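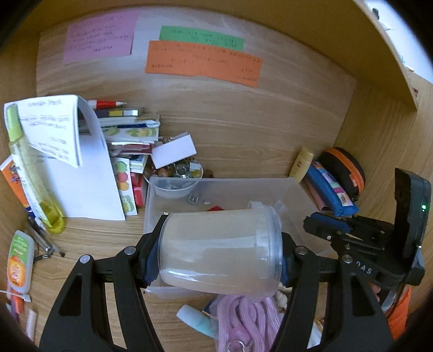
Figure 3. Shelf compartment with mixed stationery, a clear storage box and handwritten notes on the back wall. A clear cylindrical container is held in front of the box.

4.2 Composition of small-item shelves

The compartment in Figure 3 belongs to the class we call mixed personal storage. Shelves of this class hold paper goods, writing tools, keepsakes and empty or partly used containers within the same bounded volume, and they are not assigned to a single activity. They differ from the supply shelves treated in Section 4.1, where most items are duplicates of one another and the arrangement can be described by type and quantity alone.

Contents were coded at the level of the separable item. A pad of sticky flags was entered as one item regardless of the number of colors, as was a pack of sticker sheets. Items inside an open or transparent container were coded individually if they could be identified without moving the container; otherwise the container was coded as a single unit with the attribute "filled." Keychains and similar trinkets stored in a pile were treated as one group, because repeated coding by the same coder gave unstable results when they were separated. Across all compartments of the study the procedure produced 3,265 entries, of which loose paper was the most difficult to delimit.

Paper was divided into stored and displayed material. Stored material rests on the shelf floor or on other items. Displayed material is fixed to a wall and is normally written on. The colored notes taped to the back wall in Figure 3 are displayed material, and their wording was not transcribed under the terms agreed with the participants. Where one note overlapped another, both were entered and the overlap was recorded as a separate attribute. Overlap was retained as a possible indicator of age order, although this use was not tested.

Transparent boxes occupied a particular position in the coding scheme. In the typology of the earlier Gisitz survey, a box was considered a boundary, and items on either side of it were assigned to different zones. We did not follow this rule for clear plastic boxes. Their contents remain visible from the front of the shelf and were searched by participants in the same way as items lying in the open. Opaque boxes kept the original rule. 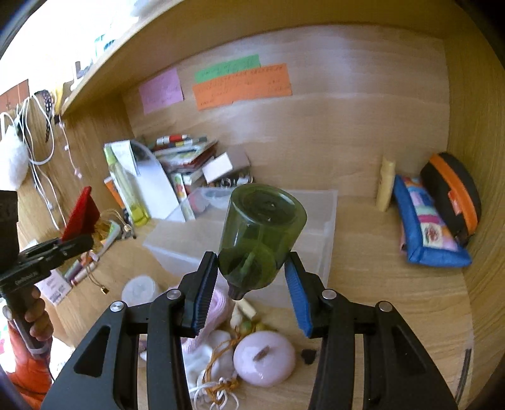
Soft goods were coded last. Knitted and crumpled fabric has no stable outline, and its measured footprint varied between visits even when participants reported no use. We therefore recorded only presence, approximate position (left, center or right) and whether another item rested on the fabric. String was handled in the same manner. Zippered pouches and cases were excluded from the soft goods category and coded as closed containers, with contents unknown.

Position was recorded on a grid of eight cells per compartment. An item that extended over more than one cell was assigned to the cell containing its largest visible part. Upright items leaning against a wall were marked as such, as they tended to conceal other items behind them. In 17 compartments the concealed portion was judged too large for reliable coding, and these were removed from the density comparison in Section 4.3 but kept in the inventory of item types.

Agreement between coders was lowest for small decorative objects, whose intended use could not always be inferred from shape. A category "round or block-shaped, use uncertain" was added in September for such cases and applied retroactively to the 14 compartments already completed.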